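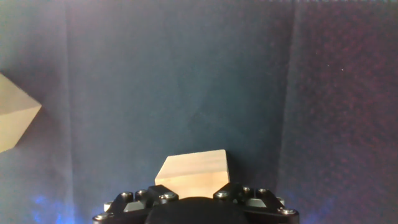 Week 8: Franz Schubert, the songs and the song factory years

Okay, settle in, because this is the week I look forward to all semester! We've spent a lot of time on opera houses and big public concerts, and now we go into somebody's living room, with one piano and one singer. If you missed last week, get the Rossini notes from Joana Arruda, who takes far better notes than I write.

Where he came from

Franz Schubert was born in 1797 just outside the center of Vienna, in a part of town called Himmelpfortgrund. His father ran a school, and the family was big, crowded and musical. Papa taught him violin, his older brother Ignaz started him on piano, and pretty soon he had gone past both of them. At home they played string quartets, with Franz on viola and his father on cello (and apparently Franz was the one who would politely point out the wrong notes).

At eleven he won a place as a choirboy in the imperial court chapel, and that came with a free education at the Stadtkonvikt, a boarding school with a very decent student orchestra. He played Haydn, Mozart and early Beethoven there almost every evening. I want you to think about that when you hear the early symphonies. He learned how an orchestra works by sitting in the second violins.

His teacher for composition was Antonio Salieri. Yes, that Salieri. Please leave the movie at the door. Salieri taught plenty of people for free and he seems to have been good to Schubert, although he wanted him to set Italian texts and Schubert kept drifting back to German poems.

1815

When his voice broke he left the choir, trained as a teacher, and went to work in his father's school. He didn't like it. And yet 1815, when he was stuck in a classroom with small children most of the day, is the year he wrote more than 140 songs, plus a symphony, two masses and several stage works. He turned eighteen that January. I have trouble answering my email.

The song we're going to live with this week is from the end of that year: Erlkönig, on a poem by Goethe. A father rides through the night with his sick son, the boy hears the Erlking calling him, and the father hears only wind. One singer does four parts – narrator, father, son, Erlking – and the piano does the horse. Those repeated triplets in the right hand are murder on the wrist. Tincuța Dumitrescu is coming in to play it for us and she has asked, very nicely, that we don't request it twice.

Listen for three things on the first pass:

The boy's cry of "Mein Vater, mein Vater" comes back higher each time. You don't need to read music to hear this.

When the Erlking sings, the piano goes soft and almost sweet. It's creepy because it's pretty.

At the very end the horse stops. The last line is close to speech, then two chords, and it's done.

Friends, and no money

He never had a steady court job and he never got rich. What he had was friends: Josef von Spaun, Franz von Schober, the poet Johann Mayrhofer, and later the singer Johann Michael Vogl, who was a real star at the opera and almost thirty years older. Vogl is a big reason people outside the circle heard these songs at all. The friends also paid to get Erlkönig into print in 1821 as Opus 1, after publishers had turned it down.

The evenings at people's houses got the name Schubertiads. Songs, dancing, food, wine, some poetry. Schubert often played for the dancing himself, and a lot of his little waltzes come from nights like that.

The last years

He fell seriously ill in 1822 or early 1823, almost certainly with syphilis, and his health came and went after that. Die schöne Müllerin is from 1823 and Winterreise from 1827. He sang bits of Winterreise to his friends and they were baffled by how dark it was. Schober said he only liked "Der Lindenbaum". Schubert told them he liked these songs more than all the others and that they would come to like them too.

He died in November 1828, at thirty-one. The one public concert made up of his own music had been in March of that same year.

For next time

Read pages 2 to 23 in the course reader. You can skip the long footnote on manuscript paper unless you're into that (I am, come to office hours).

Listen to Erlkönig with the text and translation in front of you, then once more without. Use two different singers if you can, and try to find one low voice and one high one.

Write up to 8 sentences on what the piano is doing in "Gretchen am Spinnrade" and where it stops doing it. There's one spot where the spinning wheel halts and has trouble starting up again. Tell me what word she's just sung.

The sign-up sheet for presentations is by the door. Fanny Mendelssohn is still free, and so is Carl Loewe, who wrote his own Erlkönig, and I'd love for somebody to take that one and play us both versions back to back.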